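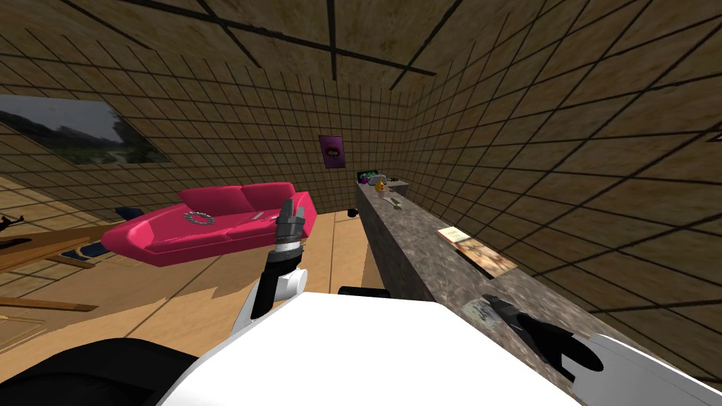 Simulated view, pink sofa in the middle distance

Firka 200 Solar Sail Demonstrator Kit

The Firka 200 is a deployable solar sail for CubeSat missions. It packs into a 2U volume and opens to a square sail with a total area of 40 square meters. The kit is sold to university groups and small mission teams who want to fly a sail without designing the booms and the stowage from scratch.

The sail is aluminized polyimide film, cut in four quadrants. Each quadrant is Z-folded and wound on a central spool, and four booms pull the film out from the corners. The booms are rolled composite tape driven by a single brushless motor. Full deployment takes 193 seconds at nominal bus voltage. The motor can be stopped and restarted at any point, but it cannot retract the sail.

What is in the kit

Sail cassette with film and booms installed
Motor controller board with RS-422 interface
Flight harness, 300 mm (longer on request)
Two sun sensors
Ground deployment table fittings
Interface drawings and thermal model

The bus, radio, batteries and attitude control are not included. Most customers have used reaction wheels with a small sliding mass for momentum management. We can send the inertia figures for the stowed and open sail before you order.

Orbit and handling

We recommend a starting altitude above 800 km. Lower than that, drag is larger than the push from sunlight and the sail works as a deorbit device. Some teams buy it for that purpose, and the same cassette is available as the Firka 200-D, which leaves out the sun sensors and costs less.

Keep the cassette in its bag until integration. The film picks up static and any dust that goes with it. Do not open the quadrant doors by hand - the film cannot be rewound outside our shop at Simville. If a door has been opened, return the unit and we will refold it for a fixed fee.
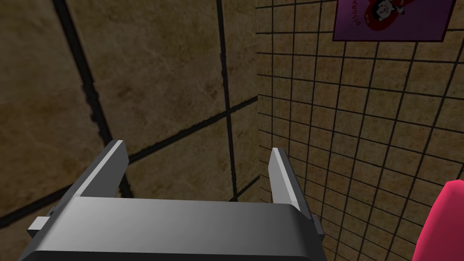 Gripper and tiled surfaces, rendered

Testing

Every flight cassette goes through random vibration, thermal vacuum and one full deployment before final folding. The test report ships with the unit. Tarık Uysal signs the reports and can answer questions on test levels for a specific launcher. An engineering model with plain Mylar film is also available and can be refolded by the customer. Allow a full day for two people the first few times.

Specifications

Stowed size: 2U
Sail area: 40 square meters
Boom length: 4.6 m each
Peak motor power: 9 W
Data interface: RS-422
Film: 2.5 micron polyimide, aluminum on one side

Ordering

Lead time is seven months for flight units and ten weeks for the engineering model. The next production batch closes in July. Export paperwork is handled by Beril Eren, who will need the name of the launch provider and the country of final integration. Quotes are valid for 40 days. Spare harnesses and sun sensors are listed under Accessories, part group 137.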